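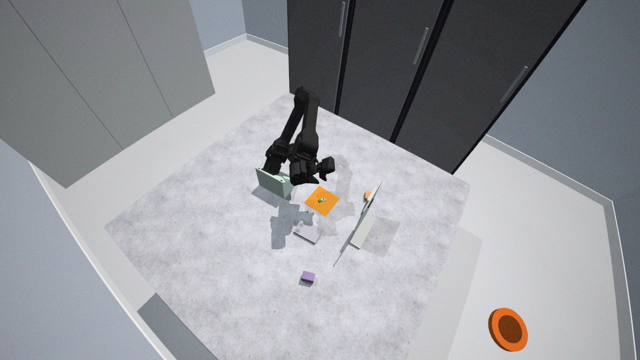

Dikotstead Neighbourhood House
Home Safety and Repairs Program
Second progress report to the Quispe Community Fund
Submitted 2/6/20

1. Purpose of this report

This report covers the second period of the grant made to Dikotstead Neighbourhood House for the Home Safety and Repairs Program. It sets out work completed, spending against the approved budget, changes to the original plan and the work proposed for the final period. It should be read with the first report, which dealt mainly with recruitment, insurance and the referral process.

The program provides minor repairs and safety changes in the homes of older residents and residents with disability in Dikotstead, Bovville and the northern part of Parport. Work includes grab rails, step edging, smoke alarm replacement, door and window locks, handrails, and the removal or securing of loose floor coverings. It does not extend to structural work, roofing or electrical work beyond the replacement of fittings by a licensed contractor.

2. Work completed

The program carried out 1,150 individual jobs during the period. A single household may account for several jobs, as a first visit to replace a smoke alarm often leads to a request for a rail or a lock. The most common request remains the bathroom grab rail, followed by outdoor handrails and step edging. Requests for locks rose in Bovville after the housing provider there ended its own after-hours service.

Every household now receives a home safety check before any repair is booked. The check was a condition of the grant and was introduced in stages. It is carried out by one of the two field officers using the form approved by the Fund, and a copy is left with the resident. The form was revised once, to separate trip hazards inside the home from those on paths and verandahs. The earlier version combined the two and made it difficult to assign work to the correct contractor.

Floor coverings have taken up more time than expected. Many residents are attached to their rugs and do not wish to part with them, and officers have been instructed not to press the matter. Where a resident agrees, the rug is fixed with underlay and edge tape or moved out of the main walking route. Where a resident declines, this is noted on the form and raised again at the follow-up call.

3. Staffing

Fredy Carhuamaca continues as Program Coordinator. Yesenia Mamani joined as field officer for Bovville and Parport in March, filling the position left vacant at the end of the first period. Her appointment has allowed regular visits to Parport to resume, and residents on the waiting list there have been contacted in order of referral date.

Administrative support is shared with the House's transport service. This arrangement has worked adequately, although the telephone line is difficult to cover in the mornings when transport bookings are at their heaviest. A recorded message now directs repair enquiries to a separate mailbox, which is cleared twice each day.

4. Referrals and waiting times

Referrals come chiefly from general practices, the hospital discharge team and residents themselves. Self-referral has grown steadily since the program leaflet was placed in pharmacies. The discharge team has asked whether rails can be fitted before a patient returns home – at present this is possible only where a family member can give access to the property.

The usual wait from home safety check to completed repair is 20 working days. The longest waits are for outdoor handrails, which must be measured, made to order and then fitted on a second visit. The supplier has been asked to hold a small stock of standard lengths. A reply had not been received when this report was prepared.

5. Spending

Spending on wages and contractor fees is in line with the approved budget. Materials are overspent by $2,269. The overspend is due to the price of stainless steel rail, which rose soon after the grant was approved, and to the purchase of a quantity of non-slip edging at the start of the period. The edging will be used in the final period and no further order is planned.

Vehicle costs were lower than budgeted while the field officer position was vacant. The House requests the Fund's approval to apply part of this saving to the materials line. No increase in the total grant is sought.

6. Matters for the Fund's attention

There were 6 complaints. Four concerned missed or late appointments, one concerned dust left after drilling, and one concerned the colour of a replacement door handle. All were answered in writing and have been closed. No injuries to staff, contractors or residents were reported.

Tenants in private rental require the written consent of the owner before a rail can be fixed to a wall. Consent is often slow to arrive and is sometimes refused. The House has prepared a standard letter for tenants to send, which explains the work and confirms that walls will be made good if the rail is later removed. Early responses from agents in Parport have been favourable – those in Dikotstead have been mixed.

7. Final period

The following work is proposed:

Complete all outstanding jobs on the Parport waiting list.
Make follow-up calls to households that received a home safety check in the first period.
Agree on a procedure with the hospital discharge team for urgent rail fitting.
Review the contractor panel before agreements expire.
Prepare the final report and audited statement of spending.

Questions about this report may be directed to Fredy Carhuamaca at the Dikotstead office. Copies of the revised home safety check form and the tenant letter are available on request.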